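Wrist-view demonstrations for reaching into round openings
Student project report, Mahlangu laboratory module
Lâm Diệp and Dineo Maluleke, September 2022
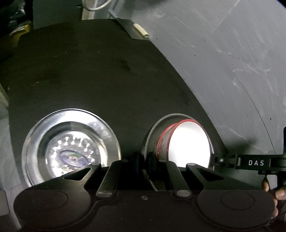

The aim was to find out whether a policy trained only on hand-held gripper recordings could bring the fingertips to the centre of a circular opening in a curved panel. No robot arm was used during collection. Both authors recorded demonstrations in August, giving 1,043 in total. Of these, 700 were used for training and 200 for validation. The remainder were discarded because camera tracking was lost before the approach was complete.

Two versions of the policy were trained with the same settings. The first, Hornotent, received the full wrist image. The second, Flanodeck, received the same image with bright regions clipped to a fixed level. Each predicted the next gripper pose and finger width. Error was measured at the last step of each validation recording, as the distance between the predicted and recorded fingertip midpoint.

Hornotent did worse wherever reflections from polished metal lay close to the target edge. The predicted position drifted towards the highlight, and the drift grew as the gripper came nearer. Clipping reduced this in most recordings but made the rim harder to separate from pale surroundings. In 59 validation recordings Flanodeck gave the larger error of the two.

The fingers also cover part of the target late in the approach. We tried adding the previous four images as input, with little change in either version.

Pose error on recorded data does not measure success on an arm. Trials on the arm at Zendondale are left for the second half of the project, using the Flanodeck weights and a lower clipping level.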